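Section 4. Preparing the Bin for a Collection Run

This section applies to the Tukari grasping study and replaces the July instructions issued by the Gastitz laboratory. Revision 04/12/2021.

4.1 Before starting

1. Confirm that the cell is in manual mode and that the emergency stop is within reach.
2. Place the bin against its tape markers. Do not shift the markers to suit the bin.
3. Load the object list for the session in Kirnero. The full Tijani object set has 104 items; each session draws a subset from it.
4. Place the listed objects in the bin by hand, without arranging them.

CAUTION: Keep hands out of the bin whenever the drives are enabled, including during pauses between attempts.

4.2 Running the attempts

5. Move the arm to the home pose and start the background capture.
6. Switch to automatic mode and close the gate.
7. Start the run. Kirnero stops after 50 attempts and asks for a refill.
8. Enter a result for each attempt: held, dropped or missed. An object that leaves the bin with another object is entered as dropped.

NOTE: The success rate is reported only for sessions that reach 2,000 attempts. Shorter sessions are kept for training but are left out of the results table.

4.3 Error 121 (object outside work volume)

Error 121 is raised when the depth check finds material above the rim of the bin. Stop the run, return to manual mode and look along all four walls before clearing the message. Long or hinged tools are the usual source – a pair of pliers straddling the rim at a corner, with its orange handles raised in a V, must be lifted off and laid on the bin floor before the run resumes. Small items already on the floor, such as the yellow rubber duck or the white spoon, are to be left as they lie. Record the correction in the session log under the current attempt number.

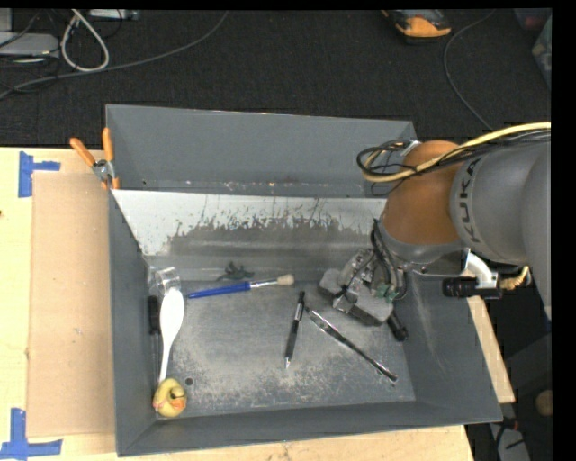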